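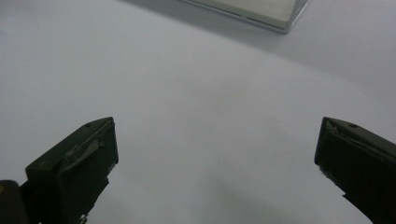 Review: the Pestuto hand-held grippers, after a month on the bench

I've had a pair of Pestutos in my hands most working days since they turned up at Nurnevwood, so I reckon I'm allowed an opinion. You hold one in each hand, do the job through the jaws, and the robot arm is meant to learn from how you did it. Ours is learning to handle containers, so containers it is, all day long!

First things first, they're comfy. I managed 59 goes in one morning before my thumbs complained (Madhu did 121, but she plays the harp). The jaws open nice and wide and close smoothly. Small lids are harder, and I'd love a softer spring.

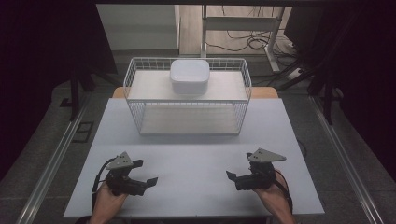
The cables are my main grumble. You do get used to where they hang, but Glenys and I both keep nudging things with them on the way back, and a cordless version would get my money tomorrow.

As for the job itself, well, it has changed. I used to pack, and now I spend about 3 hours a day showing a machine how I pack, which felt very odd in the first week. Elin got us an extra 10 minutes' break and a promise that hours stay put until March. After that, we'll see. I do like being asked how I'd do something, mind.

Four stars from me. Try the spring before you buy if you've got small hands.

Cadi Lougher, February 2019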